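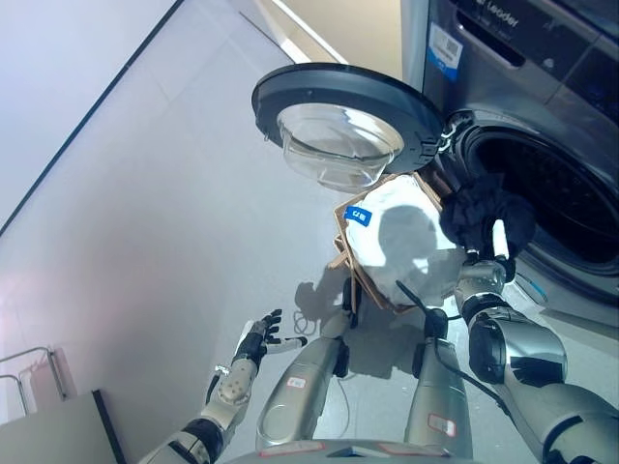 The floor leader of the Randine State Senate is the member chosen by the majority caucus to manage the chamber's calendar and speak for the caucus in negotiations with the governor and the lower house. The office is not named in the state constitution and rests on the standing rules of the Senate and on caucus practice. In the printed rules the title appears as "Leader," with a capital letter and no qualifier, the same single word that can be read on the front of a washing machine; the longer form "Majority Floor Leader" is used only in the pay schedule and on committee notices. The holder is elected at the organizing caucus after each general election and serves for two years, with no limit on the number of terms.

Origins

Until the adoption of the Dolan Rules, the order of business was set by the president of the Senate, who also appointed all standing committees. Members from the western counties objected that bills could be held at the desk for an entire session without a vote. The Dolan Rules, named for the town where the drafting conference met, moved control of the daily calendar to an elected member of the majority. The first draft gave the post no title and referred to it as "the member in charge of the calendar." The word "Leader" was added on second reading.

The change was adopted without a roll call. The Senate journal records only a voice vote and an adjournment at 11:40 p.m.

Powers and duties

Under Rule 86, the leader may place any reported bill on the calendar, move it to a later day, or return it to committee with the consent of the committee chair. The leader also has the right to be recognized before any other member seeking the floor. This right of first recognition is regarded as the main source of the office's influence, as it allows the leader to offer amendments ahead of all others and to close off further ones.
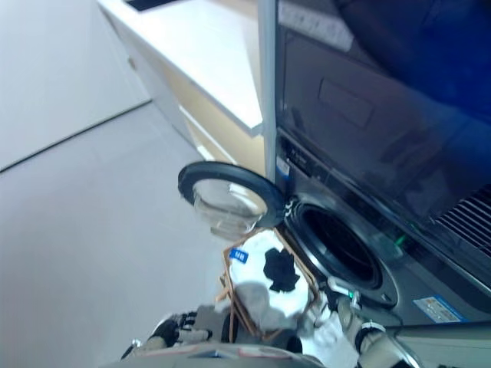
The right does not apply during a call of the house or while a veto message is pending. In both cases the presiding officer recognizes members in the order in which they rise. A leader who wishes to speak on a veto must therefore wait in turn -- a restriction that has been tested twice and upheld both times by the chair.

The leader appoints one deputy and one whip. Neither appointment requires a caucus vote, though either can be overturned by one.

Selection

Voting in the caucus is by secret ballot. A candidate needs a majority of all caucus members, present or absent. If no candidate reaches that number after three ballots, the one with the fewest votes is dropped before each later ballot.

The longest contest took place when Rocío Figueroa, senator for Brandent, faced two opponents from the Trudoven valley. Figueroa led on the first ballot but was not elected until the ninth. She later sponsored Senate Bill 583, which required the caucus to publish the final count, and the bill became law without the governor's signature.

Staff and pay

The leader's office is funded through the general Senate account. The leader receives a supplement of $200 for each day in session, in addition to the base salary of a senator. Papers of former leaders are held by the state archive at Brandent under series 2737 and are open to readers, except for personnel files.

See also

Dolan Rules
President of the Randine Senate
Call of the house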